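Household Textiles and Their Care – Week 4 handout
Washing, dyes and why colours run

Welcome back! This is my favourite week of the course, as it explains so many laundry disasters. Please read pages 200 to 214 of the Findosel reader before the session if you can.

A dye is only useful if it stays put. Some dyes bond with the fibre itself and are very hard to shift, while others mostly sit inside the fibre, held by weaker forces, and hot water lets them wander. Direct dyes on cotton are the classic case – cheap, cheerful and happy to move on to whatever is next to them in the drum.

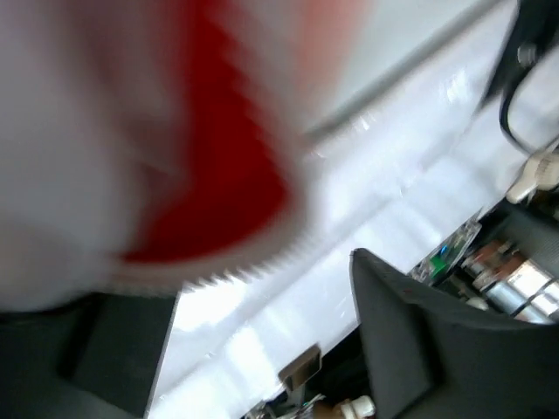
Reds have a bad name here, and partly deserve it. A little loose red shows up on white as pink, and our eyes pick that out far sooner than they would a trace of pale yellow. Reactive dyes, which bond properly with cotton, do much better, but any dye left unbonded still has to be rinsed away at the works (ask me about the Dasstead rinse tanks, I could go on for hours!).

Try this at home: press a damp white cloth on a hidden seam for a minute, then look for colour on the cloth. Do it again with warm soapy water and note any change.

Key words: fastness, bleeding, mordant, substantivity.

Notes on your tests are due by 19th July, to the Skeltholm office, room 471.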